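Clindeck Bench Tops

Resach Laboratory Furniture > Work Surfaces > Clindeck

Replacement and new-build tops for clinical, teaching and general laboratory benches. Sold by the section, cut to order at our Trakevham shop. Tops ship without frames or cabinets unless you add them to the order.

Clindeck is a solid resin top with the same color all the way through. There is no surface layer to lift at the edges, and light scratches can be sanded out by your own maintenance staff. The finish is low gloss. The front edge is slightly rounded, and the underside has a drip groove set back from the front so that spills fall to the floor and stay off the cabinet doors.

Most of our customers use Clindeck for specimen reception, staining, small instruments and tube work. It is also a good choice for classroom benches, where the tops get leaned on, written on and hit with stools. We don't recommend it for open flame work or for fume hood floors. For those jobs please see the Noiphan ceramic tops, which have their own page and their own lead times.

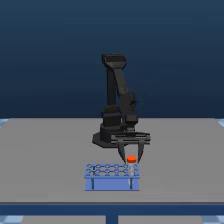

Capped tube and light blue rack on a gray top.

Colors

Light gray and black are stocked. White is made to order and adds to the lead time. Pale tops make it easier to find drops of stain and dropped labels, but they show dye marks sooner. Black hides marks and makes clear liquids harder to see. If you are matching benches you already have, ask for a sample chip before you order. Gray varies a little from batch to batch, and we will not take back cut tops on the basis of shade. If you are ordering for several rooms and want them all alike, put the whole job on one order so it can be cut from one batch.

Chemical resistance

Clindeck holds up to routine laboratory cleaners, diluted bleach, alcohols, weak acids and weak bases. Strong oxidizing acids will mark it if left to stand. Iodine and some tissue stains leave a shadow that fades with repeated cleaning but may not go away completely. Wipe up spills as they happen. A full resistance chart comes with every sample chip and can be mailed separately on request.

Load

A section supported on a standard Resach frame will carry 500 pounds, evenly spread. Heavy equipment on small feet, such as a floor-model centrifuge moved up to a bench, should sit on a spreader plate. The load figure does not apply to overhangs, sink sections, or tops set on another maker's cabinets.

Edges, sinks and holes

Sink cutouts, faucet holes, gas outlets and cable openings are cut before shipping. Send a drawing with all measurements taken from the left front corner. Please measure after the cabinets are in place and leveled. Walls in older buildings are seldom straight, so check the depth at both ends of the run and in the middle. If the wall bows, tell us, and we will leave extra material at the back for scribing on site.

Backsplashes are supplied loose, in the same material, with adhesive. Marine edges (a raised lip along the front and sides) can be added to any straight section. They cannot be added to corner pieces.

Installation

Sections are heavy. Plan on two people for every lift, and carry them on edge, never flat. Dry fit the full run before opening the adhesive. Joints between sections are filled with the color-matched kit in the carton and should be left overnight before the bench is used. Do not drag the sections across each other, as the grit from packing will scratch the face.

Frames must be level in both directions. Shim at the frame and not between the frame and the top. Bring the sections into the building the day before fitting so they reach room temperature.

Cleaning

Mild detergent and warm water, then a rinse, then a dry cloth. Do not use wax or furniture polish. Scouring powder will dull the finish in patches. For dried adhesive or label residue, use alcohol on a cloth and rinse afterward.
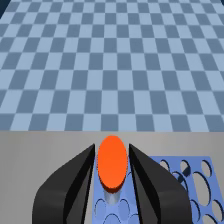
Can I put a Clindeck top on benches made by another company?
In most cases it will fit, as long as the cabinets or frames are level and give support along the front, the back and both ends. Send us the outside measurements and we will cut to suit, but the load rating and the warranty on sagging apply only to tops on Resach frames.

Ordering

The order code is Clindeck 4000, followed by G for gray, B for black or W for white. Give the length and depth of each section, left to right as you face the bench, and mark which edges will be exposed. Exposed edges are finished. Edges against a wall are left as cut.

Drawings are checked by Siriporn Ongart in the Trakevham office, who will send back a marked copy for your signature. Cutting starts when the signed copy is received. Changes after that point are charged as new work. The shop closes for the last week of December, and orders signed shortly before then will ship in the new year.

For samples, the resistance chart and school pricing, contact Siriporn Phromma in customer service.

Warranty

Two years against cracking, warping and separation at factory joints. Staining, burns and damage in handling are not covered. Check each carton before you sign for it and note any damage on the delivery slip.

Page revised September 29, 2001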